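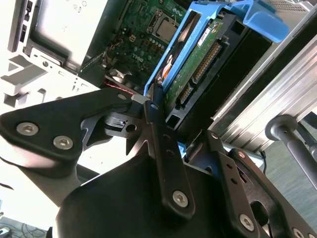 打开的台式电脑机箱，内有一个亮蓝色硬盘托架

县级档案馆的数字保存工作，往往在项目验收之后才真正开始。尼瑙（Nunau）档案馆完成馆藏地方文献的首轮数字化已有数年，形成的数据存放在馆内自行维护的设备上，并在斯基尔图比（Skiltudby）分库留有异地副本。近日，本刊就数字档案的长期保存、介质更换、格式迁移及基层经费等问题，对该馆数字保存部负责人进行了访谈。按照该馆惯例，受访者以部门名义发言。

谈及工作的起点，该负责人首先提到的是一批旧县志底稿和渔业登记簿。这批材料纸张酸化严重，部分册页已不宜翻阅，馆方当年决定优先扫描。“当时大家的注意力集中在扫描的清晰度和进度上，对扫描之后的事情考虑得不够。”该负责人说，“文件交付时装在移动硬盘里，移动硬盘放在库房的铁皮柜里，目录登记在一份电子表格中。按当时的标准，这个项目已经结项。”

问题在一次例行抽查中暴露出来。工作人员从柜中取出183件数字化卷宗进行核对，发现其中16件存在不同程度的读取错误，有的图像只能显示上半部分，有的文件名与目录不符。所幸纸质原件尚在，受损部分得以重新扫描。该负责人表示，这次抽查促使馆方重新制定了保存制度。“原件还在，我们有补救的余地。但登记簿里有几册的状况，再上一次扫描台都很勉强。如果损坏的恰好是那几册，后果就不同了。”

新制度的核心是固定性校验。每一份文件入库时计算校验值，校验值与文件分开保存，此后按季度重新计算并比对。比对结果不一致的，由两名工作人员分别复核，确认后从异地副本恢复，并在保管日志中记录原因。该负责人认为，校验本身在技术上并不复杂，难点在于坚持。“季度校验很占机器时间，也看不出什么成果，年底总结里写不了几行字。人手紧的时候，最容易被往后推的就是这一类工作。”为此，该馆将校验完成情况列入部门考核，与接待利用、编研出版同等对待。

关于存储介质，该馆目前采取硬盘与磁带并行的办法。硬盘用于日常利用和校验，磁带用于离线保存，存放于斯基尔图比分库。该负责人介绍，馆内的硬盘不等到出现故障才更换，而是按使用年限分批轮换，同一批采购的硬盘也不集中用于同一组副本。“同一批次的产品，使用环境又相同，出问题的时间可能很接近。两份副本若在同一个月里先后失效，副本的意义就没有了。”换下的硬盘经数据清除后登记封存，由县里统一处置。

磁带的管理则更多依靠环境控制。分库原为一处粮食管理用房，墙体较厚，温度变化平缓，但夏季湿度偏高。馆方在改造中加装了除湿设备，并要求值守人员每日早晚各抄录一次读数。该负责人坦言，抄录制度在推行初期曾被认为多余，因为设备本身带有自动记录功能。“后来自动记录因停电中断过一段时间，补上这段空白的就是手抄本。现在两种记录都归档。”

格式问题在访谈中占用了较多时间。该馆早期的部分目录使用一种名为齐达骚（Zidasau）的编目软件制作，该软件已停止维护，数据无法直接导入现行系统。馆方用了近一年时间进行转换，其中大部分字段可以批量处理，备注栏只能逐条核对。“备注栏里什么都有。有老一辈编目人员写的考证意见，有借阅时发现的错页说明，还有一些缩写，只有当年在岗的同志才认得。我们请已退休的同志回馆辨认，能确定的写明含义，不能确定的原样保留，注明‘待考’。”

该负责人特别强调，转换后的数据不能替代原数据。旧目录的原始文件、转换规则和转换日志均作为档案一并保存。“以后的人可能会发现我们判断有误，那时他们需要知道我们做过什么。只留一份整理好的结果，看上去干净，却把判断的过程抹掉了。”

图像文件方面，该馆以未压缩的图像作为保存级文件，另制作压缩件供阅览室使用。登记簿类档案的扫描分辨率提高到每英寸600点，因为铅笔批注笔画很浅，分辨率偏低时难以辨识。照片类档案另行规定。该负责人表示，提高标准意味着存储量增加，馆内对此有过不同意见，最终的处理办法是按档案的类型和利用需求分级，不作统一要求。

在与外部机构的合作上，该馆近年将部分扫描工作委托给佩特里迪斯（Petridis）文献服务公司承担，但质检与入库仍由馆内人员完成。合同中明确，承接方须按批次提交文件与校验值，馆方在收到后的规定时限内完成抽检，抽检不合格的整批退回。“委托出去的是操作，责任仍然在馆里。”该负责人说，“早期合同对交付时的命名规则写得比较笼统，双方理解不一，返工不少。现在命名规则作为合同附件，一字一句都写清楚。”

问及经费，该负责人的回答较为谨慎。数字化项目有专项资金，建成之后的维护则需从日常经费中列支，两者之间长期不平衡。目前该馆每年用于介质更换和设备维护的支出，占部门日常经费的50%，剩余部分须兼顾培训、软件和库房用电。“专项资金可以买设备，买不了设备以后的年头。我们在每次申报时都附上一份维护费用测算，有时能得到考虑，有时不能。但测算每年都做，底数要清楚。”

人员培养同样是该馆关注的内容。部门现有人员多为档案专业出身，计算机知识主要靠在岗学习。馆方规定，新进人员须先在纸质库房工作满一年，再转入数字保存岗位。该负责人解释，此举意在使工作人员熟悉档案的来源和整理体系。“屏幕上看，一卷档案就是一个文件夹，里面若干文件。没有接触过实体的人，不容易看出顺序错了，也不容易察觉缺了一页封底。很多错误程序查不出来，要靠人对这批东西熟。”与此同时，部门要求每项操作均编写书面规程，由非经办人员照规程试做一遍，做不下去的地方即行修改，以免有关知识只掌握在个别人手中。

在公众利用方面，该馆已向读者开放渔业登记簿和部分县志底稿的数字副本，查阅者以撰写家谱和研究地方经济的读者居多。涉及个人健康、救济等内容的卷宗暂不开放，由馆方逐卷审定。该负责人提到，读者反馈对校正目录很有帮助，地名的旧写法、船名的异体，常由读者指出。馆方对此类意见设有专门登记，经核实后更正，并在条目中保留更正前的写法，方便沿用旧写法的读者检索。

对于下一步安排，该负责人介绍，馆方计划于六月启动录音档案的数字化，首批为早年采集的口述资料和地方戏曲录音。录音带的状况尚未全部查清，部分带盒标签脱落，内容须试听后方能确认，播放设备的配件也较难购得。“这一批我们不打算赶进度，先把保存方案定下来，再确定转录的数量。”

访谈结束前，该负责人补充了一项正在进行的工作：对异地副本进行恢复演练。演练要求在不使用主库任何数据的前提下，仅凭斯基尔图比分库的磁带和书面规程，恢复一个完整全宗的目录和图像。首次演练未能在预定时间内完成，原因是规程中遗漏了一处目录存放位置的说明。该处现已补入，第二次演练的时间另行通知。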